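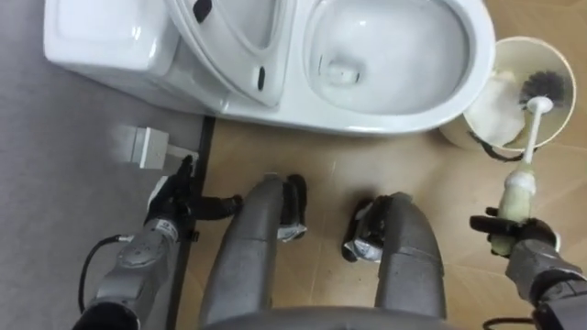 Why I'd keep the first-years on campus

4/26/26

I lived in Huvau House for my first year, in a room so narrow I could open the window from bed, and I loved it! So I'm a bit cross about the plan to move 82 first-year places out to the Tetico flats, a bus ride away on the far side of the river.

Yes, the flats are newer. They've got bigger kitchens and proper desks.
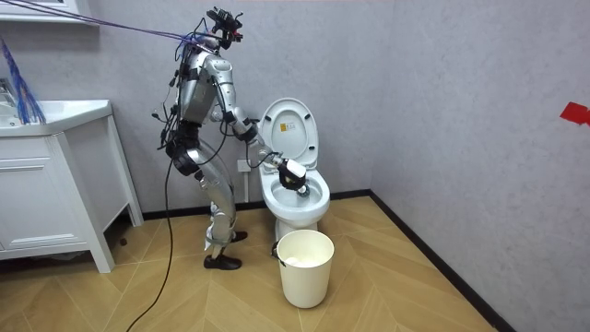

But at eighteen I didn't want a proper desk, I wanted someone to eat toast with at midnight (and there was always someone). Rent at Tetico is £179 a week before you've bought a bus pass, and the last bus goes well before the library shuts.

Put the third-years out there instead. Plenty of my friends would jump at it – they're sick of fire drills and shared fridges.

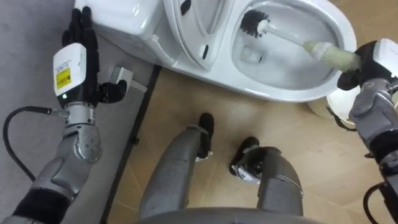
The university says it will decide in June, once the residents' survey closes. I've filled mine in, and I went over the word limit. If you're in Huvau or Tran Court, please do yours too.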